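Zwischenstand an die Stiftung, Stand September

Sachspenden Geburtshaus Olldale - kurz, weil der Lieferwagen um halb drei zurück muss. Ausführlicher Bericht mit Belegen kommt separat von Revathi Rajan.

Ausgegeben bisher: 3341 Euro. Davon der größte Teil für Windeln, Stilleinlagen und Babywäsche, Rest Transport. Quittungen liegen vor, bis auf die zweite Tankrechnung, wird nachgereicht.

Übergeben an die Station in Olldale: 280 Pakete, Unterschrift der Oberschwester auf dem Lieferschein. Mornel noch offen. Dort war das Lager wegen Umbau gesperrt, neuer Termin mit der Verwaltung mündlich vereinbart, schriftlich fehlt noch. Ware steht so lange trocken bei Rodrigues in der Halle, kostet uns nichts.

Zusätzlich vom Ortsverein Prulwood gekommen: Bettwäsche, gebrauchte Kinderkleidung, ein Karton Seife. Kleidung mussten wir sortieren, ein Teil war nicht zu gebrauchen. Bitte künftig nur nach Liste annehmen, die Liste geht mit diesem Bericht nochmal raus.
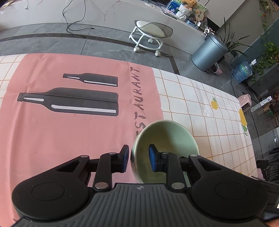
Tisch mit Tischdecke, beide Bilder.

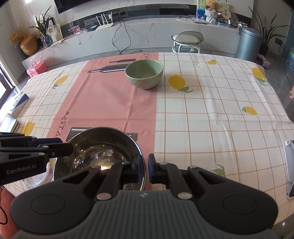 Reicht das Geld für die Lieferung nach Mornel?
Für die Ware ja, die ist bezahlt. Für den Transport fehlen uns nach jetzigem Stand fast 280 Euro, wenn wir den großen Wagen nehmen müssen. Mit zwei Fahrten im kleinen käme es billiger, dauert aber länger und wir brauchen einen zweiten Fahrer.

Abweichungen vom Antrag: statt Fertigbrei mehr Windeln, auf Wunsch der Station. War mit Ihnen telefonisch abgesprochen, bitte noch kurz schriftlich bestätigen, sonst gibt es bei der Abrechung wieder Rückfragen.

Die Übergabe in Olldale lief ruhig, ohne Reden. Die Lokalzeitung wollte kommen, kam dann nicht. Pressetext haben wir trotzdem verschickt, Logo der Stifung ist drauf.

Nächste Schritte:
Termin Mornel schriftlich festmachen
Tankrechnung nachreichen
Restbestand bei Rodrigues zählen, 8 Kartons sind noch nicht erfasst
Schlussbericht, sobald Mornel quittiert hat

Rückfragen bitte an Revathi Rajan, vormittags am besten erreichbar.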